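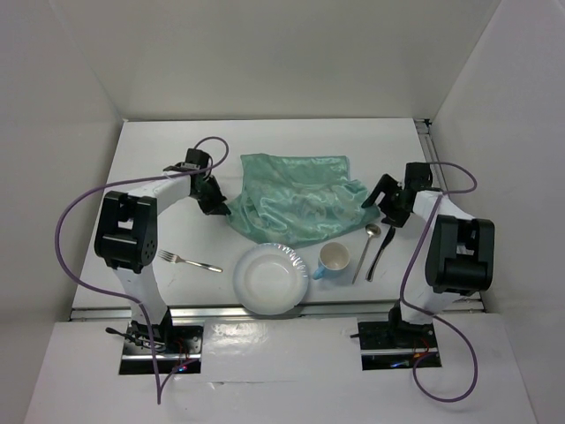

Section 8: Teaching your first table-setting task

Now for the fun bit! By this point both arms are bolted down, powered and talking to the Stosum software, and you can start showing them how to do something useful. We like table setting as a first task. It uses both grippers, it mixes stiff things with floppy ones, and you will know at a glance whether the result is any good.

You teach by remote control. Move the two hand controllers and the arms follow, while Stosum records every joint and gripper position along the way. One complete run from start to finish is called a take.

What you need

A plate, a cup with a handle, a fork, a knife, a spoon and a cloth. Paper plates are fine, and a light one with a ridged rim gives the fingers something to catch. Satin cloths slide about and crumple in a different way every time – wonderful practice once you have a few takes behind you, but cotton is kinder to beginners.

CAUTION: Use a blunt table knife only. Keep your hands and face outside the three walls whenever the arms are live, and keep the stop button within reach of whoever holds the controllers.

8.1 Before you record

1. Wipe down the tabletop and check for crumbs along the metal rails.
2. Check that each gripper cable has enough slack to loop over its arm. Move each arm slowly through its full reach and watch the cable as you go. If it pulls tight at any point, stop and refit it as shown in the Tilley cable guide.
3. Lay out the objects. Leave a finger's width between the knife and the spoon so that a gripper can get in without nudging both.
4. Open Stosum, choose New Task and type a short name. "Set one place" is plenty.
5. Press Home. Both arms move to their start position.

Note: Homing takes a clear path. If anything tall is standing under the grippers, move it first.

8.2 Recording a take

1. Pick up both controllers and squeeze the triggers once. The arms are now following you.
2. Press Record.
3. Straighten the cloth first, one gripper to each side. Lift a little, pull apart gently and lower.
4. Bring the plate to its place, then the fork on the left and the knife and spoon on the right.
5. Finish with the cup. Come in from the handle side and close the fingers slowly.
6. Move both grippers clear of the table and press Stop.

Go slower than feels natural. Quick, jerky movements are the commonest cause of a poor take, and smooth ones are a real pleasure to watch played back!

Note: A fumble is fine if you recover from it. Drop the fork, pick it up again, carry on, and keep the take. Delete it only if an object leaves the table or an arm touches a wall.

8.3 How many takes?

Start with 8 and play them all back. If they look sensible, carry on to 300, shifting the objects a little between takes. Turn the cup so its handle points somewhere new, swap the angle of the cutlery, scrunch the cloth. Variety matters more than neatness here.

Wundeo stores up to 2000 takes per task. When the counter turns amber, export the older ones before you go on.

8.4 If something goes wrong

One arm does not follow: release both triggers, wait for the arms to settle, then squeeze again.

Code 1353: the left and right recordings have drifted out of step. Save what you have, restart Stosum and press Home. Takes saved before the code appeared are safe to use.

Gripper closes but the fork slips: approach lower and grip nearer the middle of the handle. Wilczyńska finger pads help a lot with thin cutlery, and fitting them is covered in section 11.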